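Robotic Disassembly and Assembly - Lab Course
Handout 4: Memory module insertion
Instructor: Signe Strand
Lab assistants: Tyra Forsberg, Kerstin Fjeld

Read this before your bench session. Bring a printed copy or have it open on the bench laptop. Handouts 1 to 3 (safety, frames, gripper calibration) are assumed. 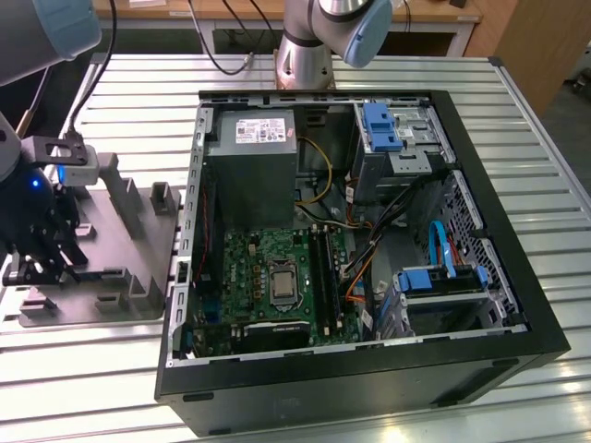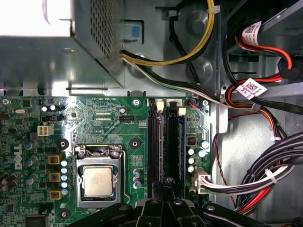 Memory insertion is the first task in this course where contact matters more than position. In Handout 3 you moved blocks between pockets on a plate, and an error of a millimeter or so did not hurt you. A memory module has to enter a narrow slot along its whole length, then be pushed down with even force. The two slots stand side by side to the right of the processor, so the approach path for one passes close to the other, and the gripper fingers hide the lower ends of the slots in the wrist view once the hand is low over the board. Plan on losing sight of that end. Your alignment has to be finished before the hand comes down.

1. What you will do

Each team inserts one memory module into one slot, then removes it. You do this first by teleoperation and then with your own program. The module is a dead one from the spares box. Do not power the computer at any point in this lab. The supply stays unplugged from the wall and the cord stays in the drawer.

Teams are two people. One drives, one watches the force plot and keeps a hand near the stop button. Switch after every 10 attempts.

2. Terms

Slot frame: the coordinate frame you attach to the memory slot. Origin at the upper end of the slot, x along the slot, z up out of the board.

Latch: the small lever at the end of a slot that holds the module. The white ones at the upper ends are the ones you will use as visual landmarks.

Key: the notch in the module's edge and the matching bump in the slot. It is off center, so a module only fits one way around. If your module is backward it will stop high and the force will climb early.

Search: small motions in the plane of the board made under light contact, to find the slot opening.

Seating: the final push after the module has entered the slot.

3. Fixing the slot frame

The case lies on its side with the board facing up, but do not assume the board is parallel to the table. Cases flex and the table slats are not perfectly level. Touch three points on the board with the probe tip, as in Handout 2, and fit a plane. Use bare board or screw heads. Do not touch the processor or its socket.

Then find the line of the slot. From the wrist camera, mark the two latches and click a second point lower down on each slot. Do this from a height where both ends are visible. Save the image with your frame file. Heather Farquharson's team last year lost a session to a frame that was rotated by a small amount, and they only found it when they went back to the saved image.

Check: jog the probe along your x axis just above the slot. It should stay over the slot from one end to the other. If it drifts off, refit. Do not correct for it later in your program.

4. Cables

Cables are the most common cause of a failed run in this lab. The power wires and drive cables cross the upper and right parts of the case and they can shift whenever someone touches the case. Before each block of attempts, look straight down and confirm that nothing lies over the slots or within a finger's width of your approach path. If you have to move a cable, the robot must be stopped first. Move it by hand and write it in the log.

Do not unplug anything to make room. Vibeke Hafþórsson will use the same case for the connector lab in April and wants the wiring left as it is.

5. Procedure

5.1 Home the arm. Load your gripper calibration.
5.2 Load the slot frame. Run the check from section 3 again.
5.3 Grasp the module by its long upper edge, centered. Look at the grasp from the side. If the module is tilted, set it down and regrasp.
5.4 Move to the pre-insert pose, above the slot, latches open.
5.5 Lower until first contact. Stop there.
5.6 Search along x first, then y. Keep the motion small. Most teams search too widely and knock into the second slot.
5.7 When the module drops in, zero the lateral forces and begin seating.
5.8 Push along -z of the slot frame. Ramp the force slowly. Stop at the limit in your config file.
5.9 Open the gripper, retract straight up, and inspect.

Removal is the reverse, with the latches opened by hand. Stop the robot before you put your hand in the case.

6. Force limits

The limits live in the file insert_limits on the bench laptop. You may lower them. You may not raise them without asking Tyra or Kerstin. If the stop trips twice in a row on the same step, leave the arm where it is and call one of us - the usual cause is a module that has jammed at an angle, and backing out along the wrong axis can break a latch.

7. Using the recorded runs

The Durrani archive on the course server has 3,194 insertion attempts from earlier years, successful and failed. Use it for tuning your search, and look at the failed ones first. Force and wrist video are recorded together. The file names give the year and the bench, nothing else, so you will need the index sheet.

The plan is to reach almost 4,000 by the end of this course. Your runs go into the archive unless you tell me you would like them left out.

8. What to hand in

- Slot frame file and the saved image
- Log of all attempts, both drivers, with cable moves noted
- One force plot of a good insertion and one of a bad one, with the contact, search and seating phases marked
- Half a page on where your program failed and what you changed

Send it to Kerstin by e-mail. One submission per team. Plots need axis labels and units.

9. Reading

Course notes, chapter on compliant motion, sections on peg-in-hole and on chamfers. Skip the proof at the end.

Questions about the frame fit go to Tyra. Questions about grading go to me.

S. Strand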